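Atelier partagé Varalley > Automatisation > Préhenseurs tenus à la main, poste linge

fmakokha
Mesdames, Messieurs,
Le groupe Fotard soumet à votre avis l'état du montage. Les deux préhenseurs noirs sont désormais tenus en main au-dessus du plateau blanc. La tâche retenue demeure la manipulation d'un vêtement sombre placé dans un filet de lavage.
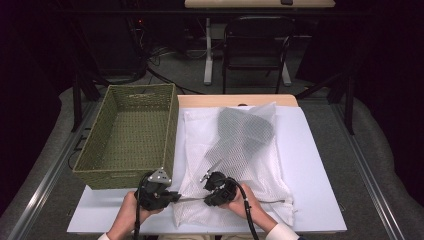
Poste linge, préhenseurs gauche et droit, filet et panier vert olive.

Nous sollicitons vos observations sur le cheminement des câbles avant la session de juillet. Budget restant : 300 euros.
Felista Makokha

Ogola_13
Le câble noir du préhenseur gauche descend devant le bord de la table. Je recommande un passage par le haut, avec une réserve de 40 cm.

abawa
Je ne partage pas cet avis. Un passage par le haut ajoute une traction sur le poignet, déjà constatée sur le montage Zusum. Il convient de conserver le tracé actuel et de poser 4 colliers sous le plateau.
Afia Bawa

Ogola_13
La traction relevée sur Zusum provenait d'une gaine trop rigide. Je maintiens ma recommandation.

fmakokha
Les deux tracés seront essayés. Merci de me transmettre la référence de la gaine.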